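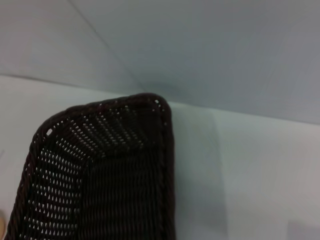 Figure 4. Dark brown woven basket with rounded corners and a rolled rim.

4.2 Abridgment and the read-aloud chapter

The Trasmont corpus holds 1083 chapters drawn from shortened editions of older children's novels. Each chapter was matched to its full-length source and marked for three kinds of change: sentences removed, sentences rewritten, and chapter breaks moved. Introductions, notes and picture captions were left out of the comparison, as were songs and verses printed apart from the story.

Moved chapter breaks proved to be the hardest change to code. A single long chapter in the source may become two or more in the shortened text, and the new opening often needs a line that the original author never wrote. The Levchenko editions mark such lines in a note at the back of the book. The Flindum editions do not - the reader must compare the two texts to find them.

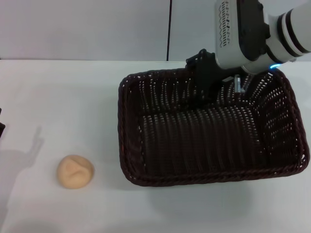
For this reason the coders worked from the full text toward the shorter one, and recorded an added line only when no source sentence within the same episode could account for it. Where two coders disagreed, the passage was read aloud and coded again. Antoniadis proposed this step during the May pilot, after finding that rewritten dialogue was easily mistaken for new dialogue when read in silence.

Narrators who speak directly to the child lose the most in this process. Asides, warnings and promises about later chapters are often the first sentences to go, even in editions that keep the full plot. The Zila series is an exception, and keeps most of its asides while cutting landscape and travel.

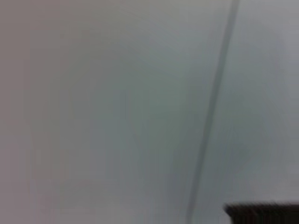 Does a shorter chapter take less time to read aloud? In most cases it does, but the saving is smaller than the word count suggests, as dialogue makes up a larger share of what remains and adults read it more slowly.

This finding rests on recordings of 18 adult readers, each of whom read one full chapter and one shortened chapter from a different book. Pauses to answer a child's question were timed separately.
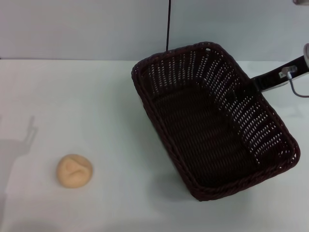
Dwight Bélanger, commenting on a draft of this section, objected that the pauses should be counted with the reading itself, as an aside to the reader is often what prompts the question in the first place. The point is a fair one. Totals with the pauses included are therefore given in the appendix, and the order of the four series by reading time is the same under both methods.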